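Aug 24, 2000

Okay, I know I said I'd write every night this summer and then I skipped most of it. Sorry, diary. In my defense it has been too hot to hold a pen and I've been putting every spare minute into the jigsaw. THE jigsaw. The 1,000 piece harbor one from the thrift store, with the lighthouse and all that sky.

So where did I leave off? The border was done back in June, I think, except for one piece along the bottom that I was sure was under the couch. (It was in the box. It was stuck in the flap of the box the whole time and I had moved the couch for nothing, and now there's a scratch on the floor.) After that I did the boats because boats are easy, you've got red and white and lettering, and then the lighthouse, and then I hit the sky and pretty much quit for two weeks.

Keith Ruddock came over last night to "help." Keith's idea of helping is to pick up one piece, try it in every spot on the whole board, and tell me about his transmission while he does it. He did get 6 pieces in though, and one was the weird cloud one I'd given up on, so I made him grilled cheese and we called it even. He says I should sort the blues by shape instead of color. I told him I sort by feeling. He gave me a look.

But I tried it this morning with my coffee and ugh, he's right. I laid out all the two-knob pieces on a cookie sheet and the three-knob ones on the lid and I got more sky done before breakfast than in the whole week before. I am not telling him. 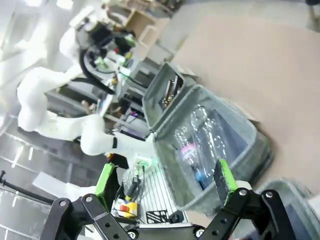 Later, after supper

Went to the swap at the library annex with Tipene Donnelly and it was so good! I'd figured on a couple of sad card tables, and instead there were puzzles stacked all the way down the hall, old ones too, the wooden kind in cigar boxes with no picture at all. Tipene wanted one of those so bad. I said you'll never finish it and he said that's the point, so now he owns a mystery puzzle that smells like somebody's attic.

I traded my two kitten ones (good riddance) for a Skestano, the covered bridge in the fall. It's 1,125 pieces, which is such a strange number, and the lady said they cut it that way on account of the long shape. No idea where I'm going to put it. The card table is full of harbor and the kitchen table is where I eat. Maybe the closet door off its hinges and across two chairs? Mom used to do that when we were kids and we all ate standing up for the whole Christmas break.

Jarrah McAlister was there and we finally got to talk, after all that back and forth about the missing corner from the windmill puzzle. She never did find it. She cut a new one out of a cereal box and painted it, and she had it in her purse to show me, and you'd have to know which one it was to tell. I want her to teach me. She uses two coats and lets it sit overnight under a dictionary.

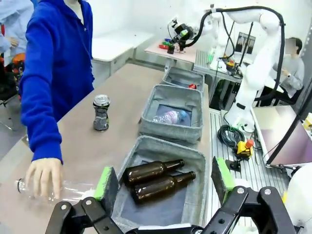

Blue hoodie, reaching for the bottle

Then Brodie Grimshaw and Brodie Ngata got into it over glue. You know, whether you glue a puzzle when it's done or take it apart. Brodie G. has 17 of them glued and hanging in his stairwell – 17! – and Brodie N. thinks that's a crime and said so pretty loud. I'm somewhere in the middle. I'd take the harbor apart tomorrow, I'm so sick of that sky, but I'd hang the bridge I think, if it comes out nice. Over the couch, where the clock is. The clock runs slow anyhow.

Ate too many lemon bars. My feet hurt.

Tomorrow I need to call about the car, get cat food, and find that gull piece before it ends up in the vacuum. It's half a wing and a bit of mast. I had it in my hand when the phone rang and I haven't seen it since.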